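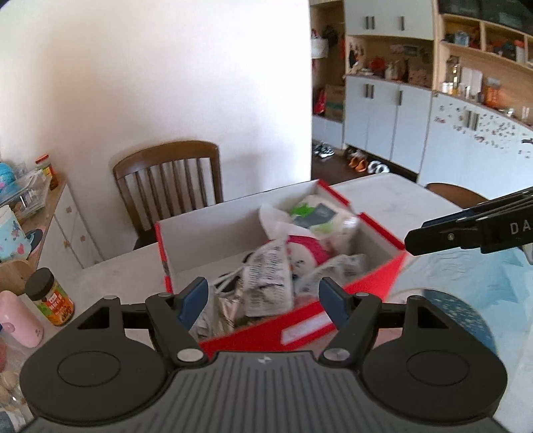 What happens to a shoebox after the shoes come out of it?

Most of the boxes in our survey stayed in the home and were used to store something else, often for years, before they were recycled.

Second Use of Retail Shoe Packaging in Banus
Sandamali Paul and Ismael Seixas
Introduction to Materials and Waste, final report

Background

Shoe stores sell nearly every pair in a paperboard box. Waste studies often treat a box like this as thrown out on the day it is bought. We thought this was wrong, at least for our own families, and wanted to check it. If people keep the box, the material has a longer life than the usual figures allow, and it also shows up late in the recycling bin, sometimes in worse shape.

We chose shoeboxes over other packaging because they are easy to recognize and come in only a few sizes. People also remember where they got them.

Method

We left a one-page form at the counter of the Cudemard shoe store on Kramer Street from September until the end of the term. Each form covered one box already in the home. It asked how long the box had been there, what was in it, where it was kept, and what the person planned to do with it next. We got back 499 usable forms. Forms with no answer to the question about contents were left out.

We also visited 15 households that agreed to show us their storage. Sandamali took notes and Ismael measured the boxes and checked the corners and lids for damage. Each visit started at 5 in the afternoon or later so that someone who knew the boxes would be home.

Results

Papers and photos were the most common contents on the forms. Next came mixed small things with no single use, such as cords, pens, batteries and keys. Craft supplies and toys followed. Shoes were well down the list, even though the form was handed out in a shoe store. Several people wrote that they keep the box only for dress shoes.

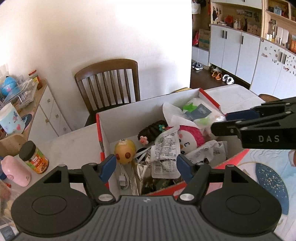 Figure 2. Open cardboard box, red outside and white inside, filled with assorted items.

Boxes with mixed contents were handled the most. They were usually in a kitchen, a hall closet or on a desk, and many had lost their lids. Boxes with photos were on high shelves or under beds and often still closed tightly. On the visits we saw split corners mainly on the boxes that people said they opened every day.

Children's boxes are smaller and were kept for less time. Parents told us they used them for school projects, and after that the box was covered with paint or glue and went in the trash.

When we asked what would happen to the box next, the usual answer was "nothing" or "keep it." People who were planning to move gave a different answer and said they would recycle it before packing.

Strength test

We wanted to know if an old box is still sound enough to be worth keeping. Werska, the mill that supplies board to a packing company in Banus, gave us flat samples of new gray board. We cut strips from these and from boxes donated after the visits, clamped one end to a bench, and hung weights from the other. Boxes kept in dry rooms bent only slightly more than new board. Boxes from basements and garages bent much more, and 2 of the strips tore at the clamp. We did not control for board thickness, so this part should be read with care.

Limits of the study

People who fill out a form about a box are probably people who keep boxes. A form left at several kinds of stores would be better. We also relied on memory for the age of each box. In some homes we could compare it with the date on the label, and people tended to guess too low.

Next steps

Ismael plans to repeat the strength test with boards sorted by thickness. The blank form and the notes from the visits are in the appendix, with household names removed.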